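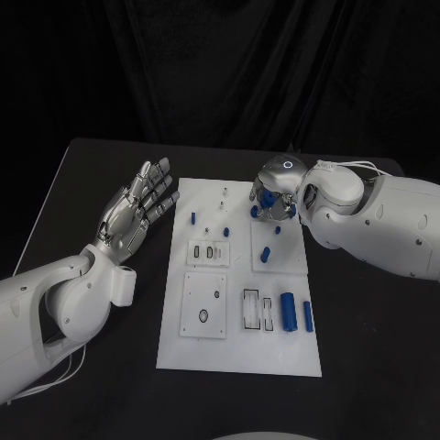

Careers > Engineering > Robot Software > Manipulation Software Engineer

Manipulation Software Engineer (Planning and Control)

Zondthorpe is hiring a software engineer for the bimanual assembly team in Jaltbridge. The position is full time and on site. It reports to the lead for motion software.

The team writes the software that runs two-arm insertion tasks: pegs into holes, cylinders into channels, gears onto posts. Work is split between Priltine, our task planner and execution layer, and Kwan, the logging and replay tool. The person hired will spend most of the first year on Priltine and will be expected to fix problems in Kwan when they get in the way. 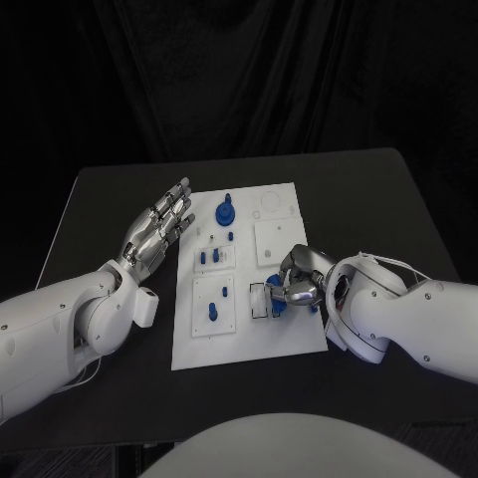
Posted by Zondthorpe Robot Software, Jaltbridge office

Responsibilities

Own the trajectory generator for both arms, including collision checking between the arms and timing when one hand waits for the other.

Tune and maintain the impedance controller used in the last few millimeters of an insertion. Contact thresholds are currently set per part in a config file. We want them estimated from data.

Improve grasp pose selection for multi-fingered hands. A finger closed around a small part hides much of it from the head camera, and the pose estimator has to carry on with a partial view.

Extend the regression suite. It has 193 test cases at present and takes 47 minutes on the build server. Cases that depend on random seeds fail intermittently and need to be rewritten or removed.

Review recorded runs in Kwan and label the failure stage (approach, grasp, transfer, alignment, insertion). The archive holds 3453 runs, and the labels on the older ones are inconsistent.

Requirements

- Strong C++ and working Python. Most of Priltine is C++; test tooling and analysis are Python.
- Experience with manipulator kinematics and at least one form of force or impedance control on real hardware.
- Experience debugging timing problems in a multi-process system.
- Ability to read a calibration report and say which number is wrong.
- A degree is not required. Four years of relevant work is, and graduate research on hardware counts toward it.

Useful but not required

- Pose estimation of clear or low-contrast parts. Blue parts on a white board segment well. Clear fixtures and white plates on the same board do not, and the present workaround is a fixed layout file.
- Trajectory optimization with contact.
- Teleoperation interfaces, in particular retargeting a human hand to a robot hand.
- Packaging and release work on Linux. 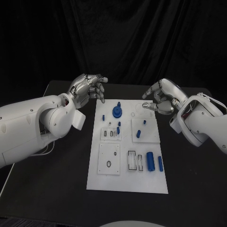 Both hands above the task board, with gear, pegs and clear fixtures laid out.

Working arrangements

Access to the arms is booked in blocks of 4 hours. Code that has not passed in simulation is not run on the arms. Engineers reset the board themselves between runs. Design documents are short and are reviewed in writing before any large change to the planner.

There is no on-call duty. Core hours are 10 a.m. to 3 p.m. Travel is limited to one or two supplier visits a year.

Selection process

1. A 30-minute call about your previous work.
2. A take-home exercise. You receive a recorded failed insertion with joint states, wrist forces and camera frames, and write up to two pages on the cause. Code is optional.
3. An on-site visit, with a code review session and a discussion of your write-up.

How to apply

Send a resume and a description of one control or planning bug you found on hardware, including how you isolated it. Half a page is enough. Put "Priltine" in the subject line. Applications are read as they arrive, and the position closes at the end of September. Start date is negotiable.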